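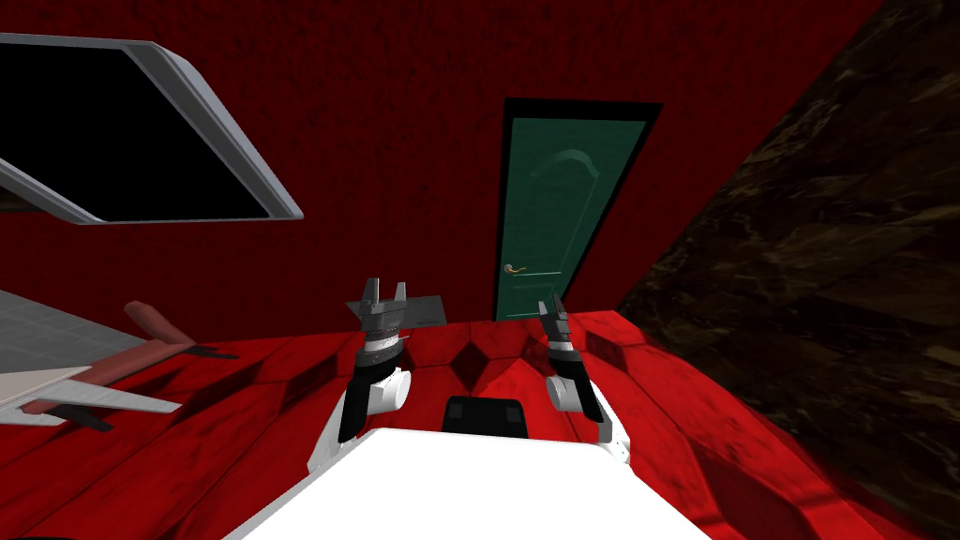
Werkstattbuch, 10. Juni 2021 — Notebook Utent 14, Akku und Lüfter

Gerät kam mit dem Vermerk »geht manchmal« auf die Bank. Stimmt auch, morgens geht es, nachmittags hat es keine Lust. Laut Aufkleber ein 44-Wh-Akku, laut Auslesetool noch 297 Ladezyklen auf dem Buckel, was für ein Gerät vom März letzten Jahres schon sportlich ist.

Netzteil von Prolten gemessen: Leerlauf sauber, unter Last sauber. Schade, wäre die billige Lösung gewesen.
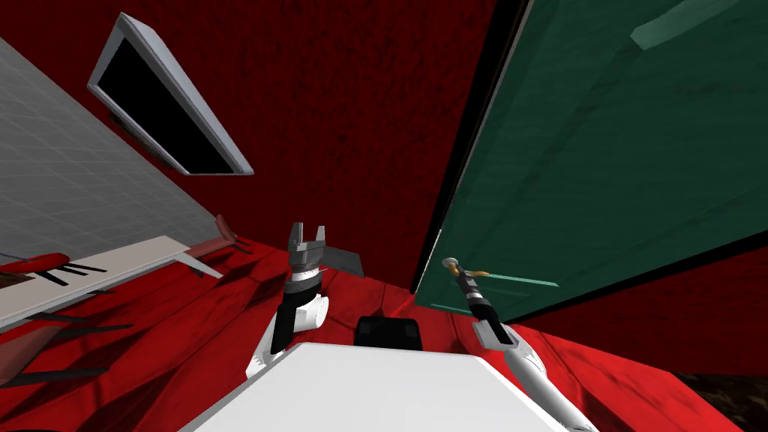 Also Bodenplatte runter. Fünf Schrauben sichtbar, zwei unter den Gummifüßen, und eine unter dem Garantiesiegel, damit man auch weiß, wen man fragen muss. Die Clips an der Scharnierseite sind aus dem Material, aus dem man sonst Joghurtbecher macht. Einer ist ab. Liegt in der Tüte beim Gerät, bitte nicht wegwerfen.

Lüfter von Jorkska, läuft an, schleift aber hörbar. Staub entfernt, Wärmeleitpaste neu. Die alte ließ sich mit dem Fingernagel abheben, in einem Stück. Danach Lasttest mit 200 Durchläufen. Kein Drosseln mehr, dafür nach dem Test schlagartig aus, Anzeige stand noch bei halber Ladung. Akku also doch, zumindest auch.

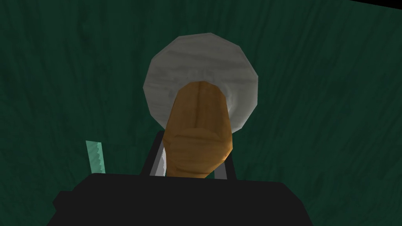 Render, grüne Tischplatte mit Teller

Grafik nebenbei geprüft: keine Artefakte, kein Flackern, Display in Ordnung. Der Chip ist kein Held, aber das stand auch nie im Datenblatt.

Ersatzakku über Tôn bestellt. Lieferzeit »kurzfristig«, bei denen ein dehnbarer Begriff — beim letzten Mal kam zuerst die Rechnung und dann lange nichts. Bis dahin läuft das Gerät ohne Akku am Netz. Wer es hochhebt, zieht den Stecker, und dann war's das mit der Sitzung.

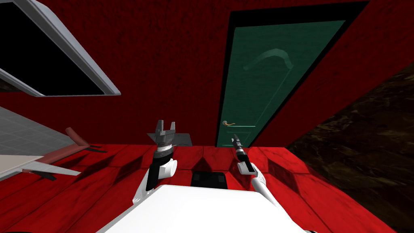 Noch offen: BIOS ist zwei Versionen zurück, Update erst mit neuem Akku. Kartenleser erkennt nur Karten, die er mag, vermutlich Treiber. WLAN-Antenne beim Zusammenbau wieder links am Scharnier entlangführen, sonst klemmt der Deckel. Die lange Schraube gehört hinten rechts. Steht jetzt auch mit Filzstift im Gehäuse.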